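The Folding Table, from the Clurnora household newsletter
Jul 11, 2022

Towels, mostly. And then a bit about jeans

Hello again, you lovely people. I promised in the June letter that I would finally get around to towels, and then I spent the whole page on freezer labels (sorry!), so this one is towels from the start. I have a cup of coffee, the dryer is going, and there is a heap on the end of the bed that I'm pretending not to see.

Several of you wrote in after the bed sheet letter to say that sheets are fine, thank you, it's the small stuff that gets away from you. Hand towels, dish cloths, the odd square of something that used to be a napkin. I get it. A sheet takes up the whole room, so you deal with it. A hand towel just sits on the arm of the couch for four days and nobody says a word.

So let's start with where you fold, and I'm going to be bossy. Pick one spot. I folded on the bed for years and my back complained the whole time, and on top of that the bedspread is soft, so everything slides and sinks and you end up chasing corners. Something flat is so much better. If your table is slick, put a mat or a bit of felt over it, and go for a dark color if you have the choice. Most of my towels are pale, and on a dark green surface I can see right away if an edge has wandered off. On our old cream tablecloth I couldn't see a thing!

A square is handy too, by the way. You can line up a hem with the side of it and your eye does the rest.
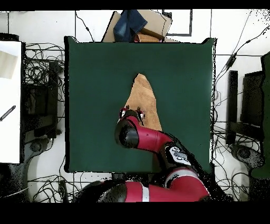 Getting the lumps out first

Before you fold anything, lay it out and look at it. I know, I know. You want to grab two corners and go. But a cloth that comes out of the basket has usually got a corner tucked under itself or a twist across the middle, and if you fold over that you've got a lump forever (well, until the next wash).

My way goes like this. Drop the cloth in the middle of the mat. Find the corner that's sticking out the most, because there always is one, and leave it be for a second. Put one palm flat in the center and press, then sweep the other hand outward toward the messy side. Then swap. Then go back for that first corner and pull it out square. The whole business takes less time than it took me to type it.

Thin cloths want a gentle hand. If you push too hard they bunch up ahead of your fingers like a rug in a hallway, and then you're worse off than when you began. Thick ones you can lean on a little.

A reader asked if she ought to iron her dish cloths. Oh gosh, no. I mean, if you enjoy it, please do, I have a cousin who irons pillowcases in front of the ball game and finds it very soothing. But pressing with your palm while the cloth is still a touch warm gets you most of the way, and it saves hauling out the board.

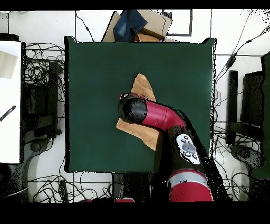 Denim is another animal, and I've had more mail about jeans than anything else this year, so I'm squeezing it in between the towels. Jeans don't care about your palm! You can smooth all day and the seams will do what the seams want. I keep mine completely apart from the cloths, folded dark blue denim over on a flattened cardboard box just past the top of the table, where it's out of the way but I can still reach it. Cardboard is great for this. It keeps things off the floor tiles, it costs nothing, and when it gets grubby you throw it in the recycling and flatten another. For the folding itself, I lay one leg on top of the other, tuck the pointy bit of the seat in so the whole thing is a long rectangle, and then bring the hems up to just below the waistband. One more fold in half and it will go on a shelf. If you want it to stand up in a drawer, do thirds instead. Please empty the pockets before any of this. I found a Sondholm bus pass in mine last month that had been through the wash twice and come out looking like a cracker.

Jackets I hang, full stop. I've tried every clever fold there is and they all end up with one sleeve waving at me.

Now back to the fluffy stuff, which I saved for last because it's my favorite. Terry towels are thick and they have opinions. When you fold one over, the fold doesn't lie down flat the way a dish cloth does, it makes a fat round roll, and people write to me upset about it as though they've done something wrong. You haven't! That's just loops pushing on loops. Let it be round. If you mash it flat it pops right back up the moment you walk away, and all you've done is tire out your wrist.

What you can do is use the woven band. You know the flat stripes that run across near the hem? They're the best guide you'll ever get for free. Hold the towel so the band is running straight across in front of you, parallel to the edge of the table, and if the band is straight then the towel is straight. If it's heading off at a slant, the towel is crooked, and no amount of fussing with the far end is going to help. Go back to the band, turn the whole towel until it behaves, and then make your first fold.

I do hand towels in half the long way, then in thirds, with the band on the outside so it shows at the front of the shelf. Bath towels the same, with one extra fold because our shelf is shallow. My mother did hers with the band hidden and thought mine looked like a motel. We never settled it.

And color! I used to buy only white because I'd read somewhere that it was the thing to do, and then I bought one peach towel on clearance at Tistero and it cheered up the whole bathroom. Peach on a dark green mat is so bright it wakes me up in the mornings. I've since added more peach and one in a sort of mustard that I regret a little. Wash the new colored ones by themselves the first 2 times, and go easy on the softener, it coats the loops and then they won't soak up a thing. 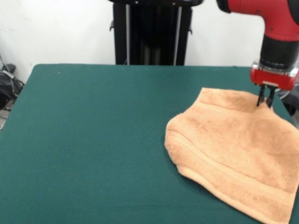

Your letters

I had such a good batch this time, thank you. I can't fit them all in, but a few need passing along.

Thirumalai Rodrigues wrote about the trouble of folding with one hand while his wrist is in a brace. He pins the hem under a heavy book, walks the other end over with his good hand, then slides the book on top of the fold before he does the next one. I tried it with my left hand behind my back, using the big Dzene cookbook, and it really works, though it's slow and I did get cross with a bath sheet. He says smaller towels are the answer and he has quit bath sheets for good. I may join him.

Somebody who signed off only as "Too Many Napkins" has 300 cloth napkins left over from a wedding and wants to know how to store them. Three hundred! My advice is to keep the ones you like best, maybe as many as you could use in a month without washing, and offer the others to a church kitchen or a friend with a big family. For the keepers, fold in quarters, stack them with the folded edge facing you, and tie a ribbon around each stack so you can lift it out without the whole tower going over.

A couple of you asked what I do with towels that are past it. They get cut up. I cut mine with the good scissors (don't tell my sister), snip off the woven band since it doesn't soak up anything, and the squares go under the sink. The bands I save for tying up tomato plants. They're soft and they don't dig into the stems, and mine are holding up beautifully out there in the heat.

And to the lady who asked whether it's all right to just roll everything, yes, of course it is. Rolling is lovely in a basket. It's a pain on a shelf, as they go wandering, but in a basket by the tub it looks very nice and the kids can grab one without pulling down the whole pile.

Little job for this week

If you'd like some homework, pull out every hand towel you own and lay each one on your table for a quick look. Loose threads, bald spots, hems coming undone. Put the sad ones to one side. I did mine over the weekend and ended up with 7 in the rag pile, including one I'd been putting out for guests, so apologies to anybody who has stayed here lately.

Then fold what's left, band to the front, and put them away before supper. Leave the bath towels for another day or you'll be sick of the whole subject.

Coming up

Fitted sheets, by very loud demand. I've been putting it off for ages. I've got a method with the corners tucked into one another that I'm fairly happy with, and I'll write it out step by step with the part where it goes wrong left in. If you've got a better one, send it along before the next letter and I'll give it a go on our lumpy old flannel set.

The dryer just buzzed, so I'm off to deal with that heap on the bed. Write soon!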